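Friday, January 27, 2023
Findmont bench, teleop with two arms, block task

Started late, the left leader arm lost its zero again. Tsion did the calibration two times and after that the follower went where my hand went. I wrote the new offsets in the shared sheet.

Recorded 20 demonstrations before lunch, kept seven. Most of the bad ones are my fault: I close the gripper too early and the block turns under the finger. Maxence closes slower and his takes look more calm. Tomorrow I try his way – elbow low, wait one moment above the block, then close.

Question for Helmi: do we want the same arm to take always the blocks on its own side? The one in the low middle can be taken by both, and Maxence and I did not choose the same. I think the policy will be confused by this.

Start layout for the next set, eight letter blocks in a loose arc, open side to the arms, every block turned a little differently: 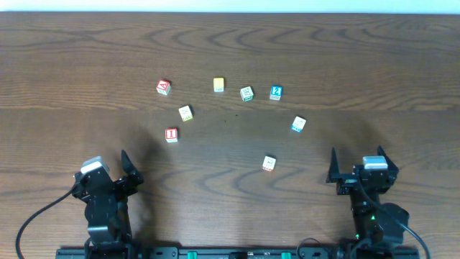 To do
Tighten the left wrist screw.
Delete take 124, the operator sneezed.
Ask Assunta for the longer cable.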